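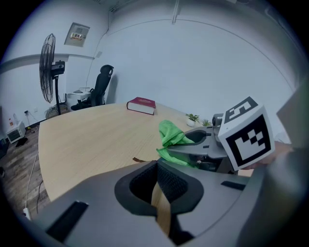
Hand-held gripper with printed marker cube, holding a green microfiber cloth during table work.

Priston Student Robotics Project
Progress Report to the Oprea Education Fund
Submitted April 7, 2023
Reporting period: second project term, through the end of March

1. Purpose of this report

This report describes the progress of the student project "Household Tasks by Demonstration" during its second term. It follows the outline the Fund requires at the midpoint of each award. Spending is reported in Section 6, and requests for changes to the approved plan are in Section 8. The first-term report covered recruiting, the safety course and the choice of tasks. Those matters are repeated only where they have changed.

2. Background

The project is run as an elective course at Priston. Students in the two upper grades meet for one double period each week and may attend an open lab after school. The course replaced an earlier robotics elective that was built entirely on wheeled kits and ended each year with a maze competition. The department concluded that students were leaving that course able to assemble a kit but with little practice in collecting data, judging its quality or explaining a failed result.

Under the present plan, students use hand-held grippers to carry out simple household tasks. The recordings made with the grippers are used to train a small control program, which is then tried on the school's Jeter arm. Each student takes part in all stages of the work. The four tasks approved in the proposal are wiping a table, folding a cloth, putting a book on a shelf and moving a cup to a tray.

3. Work completed this term

3.1 Equipment

Three hand-held grippers were in service by the third week. The bodies and jaws were produced in the school workshop from the Skemska plans named in the proposal. Marker cubes were printed and fixed to the jaws, and every cube was checked with the tracking software before it was released for use. Two cubes failed the first check due to glare and were reprinted on matte stock. Both passed on the second attempt.

The strap on the original design was found to be too short for several students. A longer strap was fitted to all three units, and the parts list has been updated. A fourth gripper is assembled but has a worn hinge in the jaw. It is being kept for parts until a replacement hinge arrives.

3.2 Recording

Students recorded 3180 demonstrations during the term. The proposal set a target of 3000 for the full year, so the recording goal has been met ahead of schedule. The instructors do not propose to raise it. The time saved will go to review and testing, both of which have taken longer than planned.

Table wiping and cloth folding account for most of the recordings. The cup task was started late, and the book task was paused for two weeks while the shelf was moved to a better height. Sessions were held in more than one room so that the recordings would include different tables, lighting and backgrounds. Students were told to leave ordinary furniture and objects where they were found, provided that nothing blocked the walkways.

The cloth tasks have been the most useful for teaching. A cloth does not keep its shape when it is picked up, and students soon saw that two attempts that felt the same in the hand could look very different in playback. Teams were asked to write down, before each session, where on the cloth they would take hold and how far they would lift it. Teams that kept to their written plan had fewer recordings rejected in review.

3.3 Review and labeling

Every recording is reviewed by a student who did not make it. The reviewer marks the start and end of the task, notes any slip or second attempt and decides whether the recording can be used. Of the recordings made this term, 684 were rejected. The most common causes, in order, were loss of tracking when the marker cube turned away from view, a hand passing in front of the jaws, and a task left unfinished.

The first of these causes was concentrated in the early weeks. A short practice exercise was added in which students move the gripper slowly through the full range of a task while watching the tracking signal. It now opens every session. Rejections for lost tracking fell after it was introduced, although they remain higher for the book task, where the wrist must turn further.

Disagreements between reviewers are settled by a third student and recorded in the team log. The instructors read the logs every second week. The quality of the written notes is uneven. Some teams write full sentences that another team could act on, and others write a single word. A model log page has been handed out, and log entries now count toward the course grade.

3.4 Training and testing on the arm

The first control program for table wiping was trained in the seventh week. It was tried on the Jeter arm at reduced speed, with an instructor at the stop switch at all times. The arm completed a full pass across the table in fewer than half of the first trials. In most of the others it closed its jaws beside the cloth or lifted it too early. A second version, trained only on recordings that had passed student review, completed the pass in more than half of its trials.

The folding program is not yet reliable. It usually takes hold of the cloth and begins the fold, then releases before the edges meet. Two student teams are working on this fault separately and will compare findings after the spring break. No testing has been done on the book or cup tasks, and none was planned for this term.

4. Student participation and learning

Enrollment has been steady. One student moved out of the district, and one joined from the waiting list. Attendance at the open lab is voluntary and has been good on most weeks, with lower numbers during the school's exam period.

Each student completed a written self-assessment at the start and end of the term. The answers show the largest gains in two areas: reading a chart of results, and describing a fault in enough detail for another person to repeat it. Gains in programming were smaller. Students who entered the course without programming experience asked for more class time on basic scripts, and two additional lessons have been placed in the third term in response.

Roles within the teams rotate every three weeks. In the first term, students with earlier workshop experience tended to keep hold of the equipment while others took notes. The rotation chart has corrected this in most teams. In one team it has been followed loosely, and the instructors have assigned its roles directly since March.

5. Safety and privacy

There were no injuries. One minor incident was logged when a student reached into the marked area of the arm before it had fully stopped. The arm was at reduced speed and no contact was made. The procedure was reviewed with the whole class at the next meeting, and the marked area was enlarged.

Recordings are stored on a school server that is not open to the public. Families signed the consent form approved with the award. Recordings in which a face could be recognized are deleted at review and are not used for training.

6. Spending

Spending for the term was within the approved budget. The main items were as follows.

Workshop materials for gripper bodies and jaws: $845
Printing, straps, cloths and small parts: $398
Total: $1,243

No award money was spent on staff time or travel. Receipts are held by the school office and can be sent on request.

7. Difficulties

Review time was underestimated in the proposal. The plan allowed one class period in four for review, and the work has needed closer to one in two. Part of the load was moved to the open lab, which is hard on students who rely on the early bus. The reduced recording schedule described in Section 3.2 should relieve this.

Access to the arm is the second difficulty. It is shared with another course and is available for one afternoon each week. When a session is lost to a fault or a school event, testing is set back by a full week. This happened twice during the term.

8. Requested changes

The school asks the Fund to approve two changes to the plan.

First, that the cup task be dropped from arm testing and kept as a recording exercise only. This would leave enough arm time to finish the folding work properly.

Second, that up to one third of the remaining materials budget be available for replacement hinges and jaw parts. The grippers have seen heavier use than was expected, and the hinges are the first part to wear.

9. Plan for the next term

Weeks one and two: additional programming lessons; team comparison of the folding fault.
Weeks three to five: retraining and testing of the folding program.
Weeks six and seven: first arm trials of the book task.
Week eight: open afternoon for families and younger students, with student-led displays of each stage.
Weeks nine and ten: final reports by each team, followed by the closing report to the Fund.

The date of the open afternoon will be confirmed once the hall booking is settled, and an invitation will be sent to the Fund's program office at that time.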